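Preparing Simulated Demonstrations for a Two-Handed Placement Policy

Robot Learning Methods Series, Part 4
Prepared by Zinhle Ndlovu and Miklós Bodnár, Makhubela Laboratory
Tuesday, July 31, 2018

27 shares | 4 comments

This guide sets out the procedure used at the Makhubela Laboratory to prepare simulated demonstrations for training a placement policy. It is intended for research staff and students who have already installed the Anedis simulator and completed Part 3 of the series. Readers should be familiar with joint-space recording and with the basic layout of an episode file.

Before You Begin

Confirm that the task file, the robot model and the scene file all carry the same version number. A mismatch will not stop the simulator from running, but the recorded joint order may differ between files, and the fault is difficult to find once training has started. Set the random seed by hand and enter it in the run log.

Step 1. Define the stages of the task

Divide each episode into stages before recording anything. The laboratory uses four: approach, grasp, carry and release. Write one sentence for each stage stating when it starts and when it ends. In our protocol, the carry stage starts when the held object loses contact with the surface under it, and it ends when the fingers begin to open.

Both arms must be labeled at every stage, including the arm that does no work. An early version of the protocol left the idle arm without a label. The trained policy then moved that arm in ways that had no purpose and sometimes struck other objects.

Step 2. Record the episodes

Open the recording panel and select the head view. Record in sessions of modest length and save after each one. The reference set for this guide contains 888 episodes. Vary the starting position of the object and the angle of the box between episodes, and leave the lighting fixed until the first policy has been tested.

At intervals, pause playback and compare the view with the stage label. The operator should be able to tell from the view which hand is holding the object and whether the other hand is clear of it.

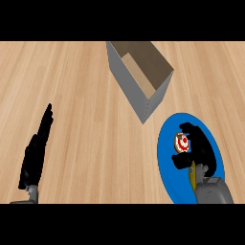
Figure 1. Simulated head view. The right hand grips the red-and-white object over the blue disc; the left hand is empty.

Where the fingers hide much of the object, do not rely on the view alone. Check the contact readings for the same time step and correct the label if the two disagree.

Step 3. Remove unsuitable episodes

Play back every episode at double speed. Discard any episode in which the object passes through a finger, the hands collide, or the release stage is missing. Pauses of moderate length may be kept — they occur in ordinary operation, and the policy should be exposed to them. After this review, 759 episodes remained in the reference set.

Step 4. Balance the stages

Count the time steps in each stage. Carry is usually the longest and release the shortest, and a policy trained on the raw data tends to hold the object too long. We sample release steps more often during training and leave the files themselves unchanged. The sampling weights belong in the training settings, where a later reader can find them.

Step 5. Train and evaluate

Train first with the default settings supplied in the Sivier package. Save a checkpoint at regular intervals and evaluate each on starting positions that do not appear in the training set. The laboratory reserves 19 such positions and does not alter them between experiments.

Report results by stage as well as for the full task. A single success rate does not show whether failures came from the grasp or from the release, and the remedy is different in each case.

Questions about the episode format should be addressed to Kagiso Masilela. Part 5, on transferring the policy to physical hardware, is scheduled for August.

27 shares | 4 comments | Leave a comment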